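# nendover-seedlog

README, last touched 6/15/24

Germination and transplant log for native perennials and a few host plants, kept by the Nendover seed swap. One CSV, one folder of notes. If you only want the numbers grab `trays.csv` and skip the rest.

## Whats in it

- `trays.csv` - 628 rows, one per tray per check
- `species.csv` - names, seed source, pretreatment
- `notes/` - typed up from the bench notebook, messy
- `old/` - before we agreed on columns. don't merge it

Species are mostly penstemon, blazing star, rabbitbrush, bee balm, two kinds of buckwheat. Golden currant is in there too but only as cuttings, so the germination column is blank. Blank means not applicable. Zero means nothing came up. Please keep those apart. 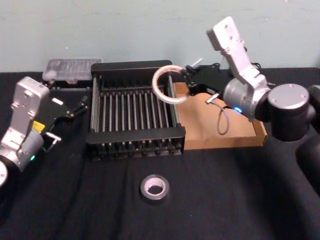
*Left and right arms at the table, left gripper open.*

## Columns that trip people up

`strat_days` is days in the fridge, damp sand. Anything started outdoors in November gets `OUT` instead of a number. Yes it breaks your import. Set the column to text.

`sown` is the day seed went on the mix. Some of the Barajas trays have the soak date in there by mistake, flagged `soak?` in the last column.

`count` is seedlings with cotyledons fully open. Hooks don't count. Earlier checks by other people may of been looser about that.

`mix` is G or S. G = Grarell seed mix, sifted. S = Sostine with extra perlite. Bench was split between the two all season, so compare within a species only.

## Known problems

- Tray labels faded on the south bench. 3 trays have a guessed species, marked `id_low`
- Blazing star rows from the second sowing are missing a seed source. Probably the same packet, not confirmed
- Damping off in the bee balm. Losses are in `notes/`, never made it to the csv
- Slugs. No column for slugs
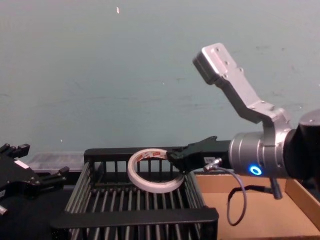 Temps are from one cheap thermometer at bench height, read whenever someone checked. Not a daily series, don't plot it like one. Nights are not covered at all. The heat mat was set to 70 F for the penstemons until we read up and turned it off, that change is in the notes under "mat off".

## Using it

Free to copy, share, chop up. Say it came from the Nendover log. Corrections go to Evaristo Olvera, put the tray number in the subject line or it'll get lost.

To do: add pot-up dates, fix the spelling of Eriogonum everywhere, split out teh currant.

---

**Comments (4)**

**dryside_jo**
Is the rabbitbrush surface sown or covered? species.csv doesn't say

**E. Olvera**
Surface, pressed in. Will add

**pkm**
OUT in strat_days killed my script, then I read the readme. Carry on

**tansy44**
Any chance of penstemon seed at the fall swap? Mine all rotted in the fridge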